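Two-arm cloth handling: Garkel fingers vs Cloreck fingers
Forum: Small Arms and Grippers > End Effectors
Page 1 of 1

benchmoth wrote:

Hello all, and apologies in advance for the length, I never did learn to write a short post. A few of you asked back in February whether I'd ever get around to comparing fingertips for soft goods on the two-arm bench, and I've finally had a good stretch of evenings to do it (and what a treat it's been, I'd forgotten how much fun cloth is when you aren't on a deadline!).

The contenders are the Garkel wedge fingers, which come to a narrow tip, and the Cloreck flat pads, which are wider and softer and cost a good bit more. Both arms run off the same Pumphrey controller and I left the grip force setting alone the whole time, so whatever differences I saw should come down to the fingers. The job is simple enough to say: take hold of a knit garment by a hem or a corner, lift, pass an end to the other arm, and stretch it out between the two.

The Garkels won me over on the pickup. A narrow tip can get at one corner of a folded edge without shoving the rest of the fabric ahead of it, and on a slick tabletop that shoving is what ruins most of my tries with the wide pads. The wrist view was the one I kept open while I was tuning the approach height.

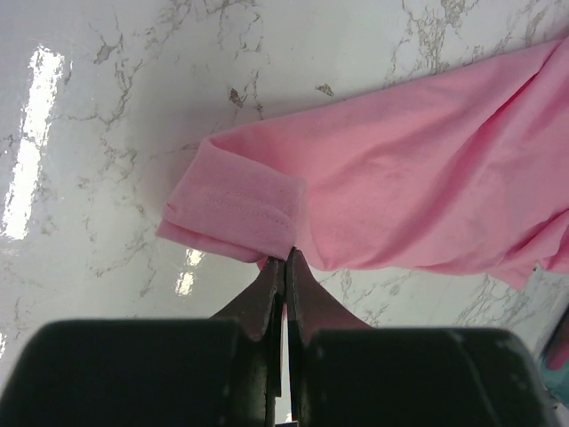 Garkel fingers closed on the corner of a stitched, folded-over flap.

Where they let me down is on thin woven stuff like a shirt lining, where the small contact patch lets the cloth pivot. For that the Cloreck pads are lovely, I'll give them that. But for knits I'd take the Garkels every time, and I've left them on both arms for now.

The two-handed part is where I expected trouble. With both grippers holding, any disagreement between the arms goes straight into the fabric, and I had to slow the second arm down quite a lot before I was happy with it. You can follow the whole thing much better from the fixed camera than from either wrist.
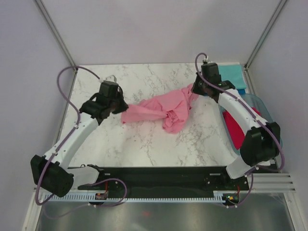 tallowpress wrote:

Lovely write-up, but I'm going to disagree with you on the fingers! I ran Garkels for two seasons on the same sort of work and went back to the wide pads. If you come in at a shallower angle the Clorecks don't push the cloth nearly as much, and then you get the better hold for the stretch as well. I suspect you've set your approach up for a narrow tip and then asked a wide one to live with it. Did you retune for each set?

benchmoth wrote:

Fair question, and a fair cop too. I retuned the height for each set but kept the approach angle the same, straight down or very near it. I'll try a shallower one on the Clorecks before I say anything more about pickup. My only worry is that I don't have much room at the low end before the wrist gets close to the table.

sevenbolts wrote:

Can I ask about the cameras instead? I've got three on mine (one per wrist and one fixed) and I go back and forth on whether the wrist ones earn their cable. The Fullham folks sell a nice fixed unit and I'm tempted to buy a second one of those and strip the wrists bare. Cables looping over the elbows drive me up the wall.

benchmoth wrote:

Oh, please keep the wrist cameras, sevenbolts! I know what you mean about the cables, and I've rerouted mine more often than I'd like to admit. But a fixed camera will tell you the arm got to the cloth, and it's hopeless at telling you how much cloth you've got between the tips. Two layers or one, that sort of thing, you want to be right down there with it. I check the direction of the creases as well, and if they run in toward the fingers I can tell which way the pull is going.

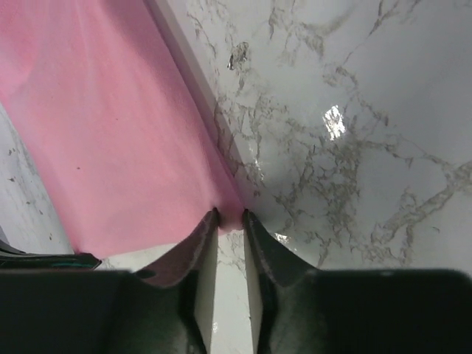
The other thing I'd mention is glare. A glossy top throws the overhead light right back into a wrist camera, and if you let the exposure wander it'll chase every bright patch as the arm moves. I lock mine by hand before I start. A matte mat would fix it too, though then the friction changes and your pickup numbers won't carry over.

tallowpress wrote:

Seconding the locked exposure. I'd still go for the mat, personally. Slick tops flatter a narrow finger, which is half my quarrel with this comparison.

sevenbolts wrote:

All right, wrists stay for now. If I do move the cables, is it better to bring them down the outside of the arm or the inside?

benchmoth wrote:

Outside, with a generous loop at the wrist, and run the joint through its full travel by hand before you tie anything down. I'll come back with the shallow-angle results for tallowpress once I've had another go with the Clorecks.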